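Windport Folding Line: Frequently Asked Questions About the Stoppage

Updated Sat 15 March

We have been getting the same questions from store managers, drivers and at least one landlord, so the answers now live on one page. If yours is missing, use the contact form. It goes to a person, who will be grumpy but accurate.

What happened?

The folding cell at Windport locked up in the middle of a run of kids' clothes and stayed locked up for 31 hours. The two arms were holding the same pair of pants at the time. One arm believed it had let go. The other believed it was being pulled off course and pulled back, which is what it has been told to do. The pants were the only party to behave reasonably, and they ripped.

Was anyone hurt?

No. The gate was shut and everyone was on the right side of it. The force limit tripped as designed, though later than we would like. More on that below.

So why did it take 31 hours to restart?

Clearing the fault took eight minutes. The rest was us arguing over whether we should. The Sarkik controller logged the event as "operator pause," and no operator had paused anything. We don't restart a machine that lies about why it stopped, so we waited until we had read the logs all the way through.

What was the cause?

Two things at once. A software update in December changed how the left gripper reports that it is open. It now reports open when the command is sent, and the jaws get there when they get there. On a T-shirt the gap makes no difference. On heavy cloth with a thick hem, the hem can stay wedged between the jaws after the message has gone out.

The second thing was the force limit. Somebody raised it last year to stop nuisance trips on bath towels, and it was never put back. We know who. It was the author of this page.

How many pieces were damaged?

We went back through 1,695 folds made since the update and pulled 57 garments with stretched waists, popped stitches or worse. All of them were denim. Stores that received any have been credited already, so please stop mailing them back to us.

Is this the same problem you had with the Bovus feeder?

No, that was a different embarrassment. The feeder jammed on lint. It has been cleaned, and it is now cleaned on a schedule, which is a thing we might have tried sooner.

Can I open the gate and free a garment by hand?

Not while the arms have power, even if they look asleep. An arm that thinks it is holding nothing may decide to go home by way of your elbow. Press the stop, turn the key, take the key with you, and wait for the lamp to go out. Then open the gate. If the cloth is still gripped, use the manual release on the gripper and don't tug.

Can I just hit reset?

You can hit it once. If the same fault comes back, leave it alone and call. During the stoppage the reset button was pressed far more often than once, and all that did was fill the log with resets we then had to read.

What is running now?

The line is back on towels and shirts at full speed. Denim runs at half speed, with someone at the gate who has nothing else to do. The force limit is back to its original setting. Serrano, who made the gripper pads, are sending a thinner set to try on hems.

What does the denim work look like?

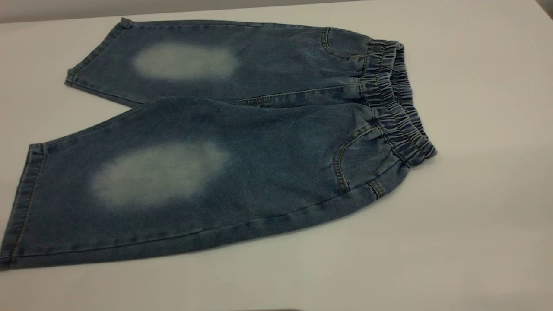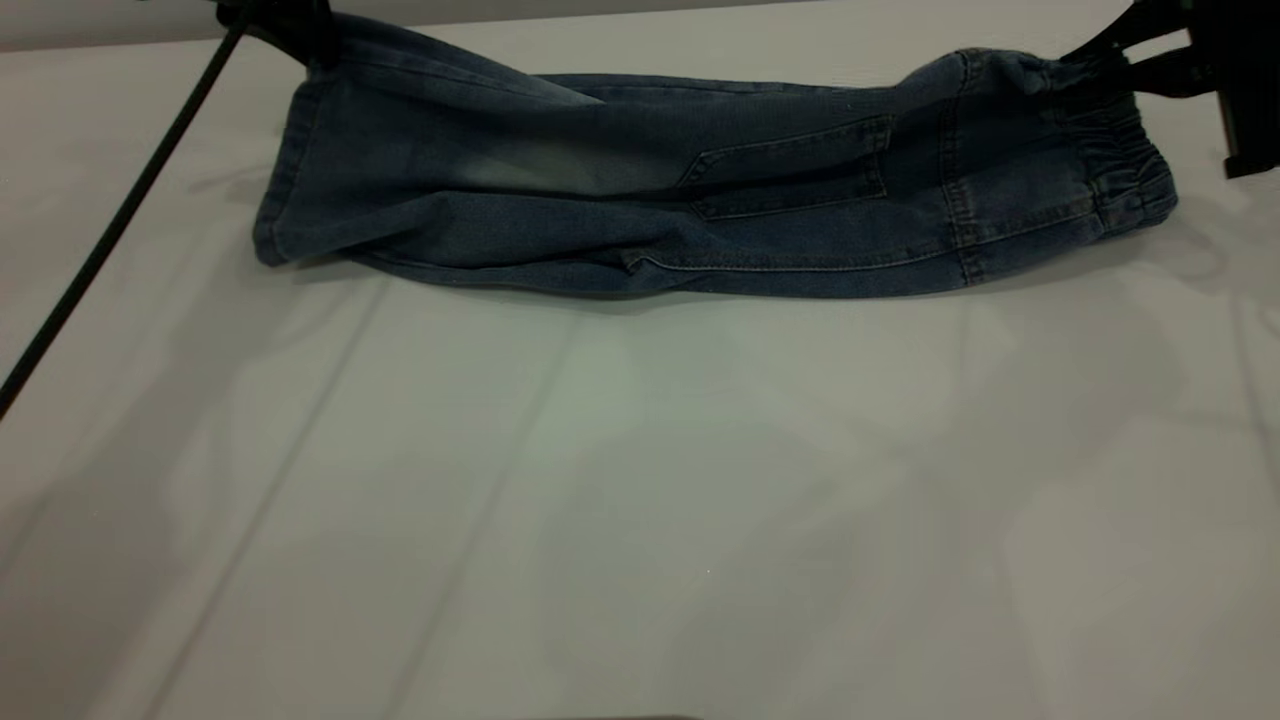

The new denim check goes in before any lift. Until the gripper update is rewritten, the controller has to see jaw position and grip force agree before either arm is allowed to travel, and if they disagree for any length of time the cell stops and says so in plain words. Elastic waists get their own rule. With one gripper up at the leg opening and the other at a gathered waistband, there is give at one end and a stitched double hem at the other, so the force reading climbs slowly at first and then all at once. The old limit was averaging that climb and missing the end of it. We now watch how fast the number rises as well as how big it gets. This will cause more false stops, and we would like to hear about every one of them, with the time and the type of garment written on the sheet by the gate. "It did it again" is not a type of garment.

When will denim go back to full speed?

When it has gone a full month without a bad release. Asking weekly does not shorten the month.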